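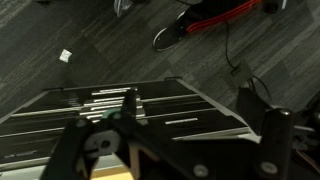

Branwen Watkins had been in love with the cabinet for a fortnight before she was allowed to touch it. It had come to the Clidness workshop in May, a great solid steel thing with a wooden top the colour of good honey, and everyone who came through the door had to be shown how smoothly it rolled. She'd already made plans for it. The black board with the white stripes could stay where it was on the striped carpet, because she liked having it down there, all those long lines and short ones like a tune somebody had started to write out. But the tools! The tools were going to have homes.

"You can't just put them in anyhow," she told Emrys Rosser, who had put them in anyhow.

"I know where everything is," said Emrys.

"Where's the small adjustable spanner?"

He thought about it for rather a long time. "In the cabinet," he said.

So it was settled, and on Sun 16 June they both came in early with a flask of tea and a bag of currant buns, and Branwen rolled up her sleeves with the kind of joy other people keep for the seaside. She had drawn a plan on the back of an envelope, with the things you reach for every day at the top and the heavy things right down at the bottom, and she'd written the name of each drawer in capitals. Emrys had wanted numbers. They had argued over it on the telephone for 56 minutes (he'd timed it, for some reason) and she had won.

The top had to be clear first. She was very firm on that point. No mugs, no buns, no bits of string that might come in useful. She ran her palm along the long strips of wood and said it was the finest thing in the building, and Emrys, who had been in the building a good deal longer than the cabinet had, took his tea and sat down on an upturned crate. 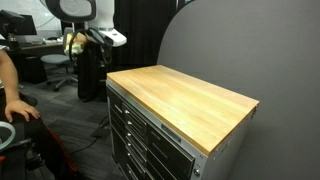
The cabinet against the grey partition, its wooden top clear from end to end.

"It's almost a shame to use it," he said.

"It isn't a shame at all, it's what it's for!" And she pulled at the top drawer, and the slides ran out so sweetly that she pushed it back and did it again.

What came out of that drawer kept them busy until noon. There were screwdrivers that had belonged to old Lewis, who had started the workshop and never thrown away a handle in his life. There was a tape measure from Trunditz, the ironmonger's that used to be on the corner, with the price still on it. There were seven hex keys, all the same size, and Branwen laid them side by side on a tea towel and laughed until she had to hold on to the drawer.

"I kept losing it," said Emrys with dignity. "So I kept buying it."

"And then you kept finding it."

"Well, yes. Later on."

He got down off his crate after that and began to help, and she noticed he was quicker at it than she was. He knew each thing by its weight. He would pick up a pair of pliers without looking and say, "Evus, the boat job," and tell her how they had mended a rudder in the rain with only two clamps and a bootlace, and she would forget to ask which drawer the pliers went in. By the time the buns were finished the envelope had tea on it and half the capitals had run.
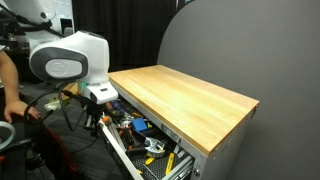 "Where do the pliers go, then?" she asked at last.

"Top drawer, on the left, where my hand goes first," said Emrys.

She looked at her plan, which said third drawer, and she looked at him, and she crossed it out and wrote it in at the top. Then she handed him the pencil, moved the tea towel along, and asked him where he would like the hammers.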